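Looking after basketball gear between games

Wash jerseys and shorts inside out in cold water with a small amount of detergent. Skip the fabric softener. It leaves a film that holds on to odor, and it shortens the life of printed numbers. Hang everything to dry. If you have to use a dryer, pick the lowest setting and take the uniform out while it is still slightly damp.

Pull the insoles out of your shoes when you get home and stand them up somewhere with moving air. Stuff the shoes with newspaper overnight — not on a radiator, where the glue can let go. For soles that have lost their grip, wipe them with a damp cloth and let them dry before you play.

Leather balls should be wiped with a barely damp cloth. Rubber balls can take warm water and dish soap. Wet the needle before you put it in the valve, push it in straight, and go by the pressure printed on the ball. Do not leave balls in a car trunk in January.

Knee sleeves and compression tights go in a mesh bag with the hooks and zippers closed. Mouthguards get rinsed in cool water and kept in a vented case.

Empty your gym bag after every practice. Once a month, turn it inside out, brush out the grit and sponge the lining with a cup of white vinegar in 6 cups of water. Leave it open until it is fully dry.

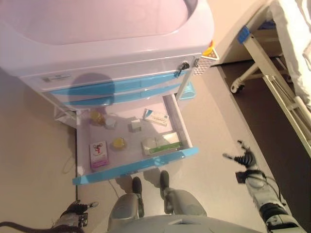 Hjaltested Basketball Club — Equipment Department

Uniforms with loose numbers or torn seams go to Kusum Katiyar before the Wednesday practice. Ask Dinesh Bhatt for pump needles and spare laces. Team balls are stored by size, so please put them back on the right rack.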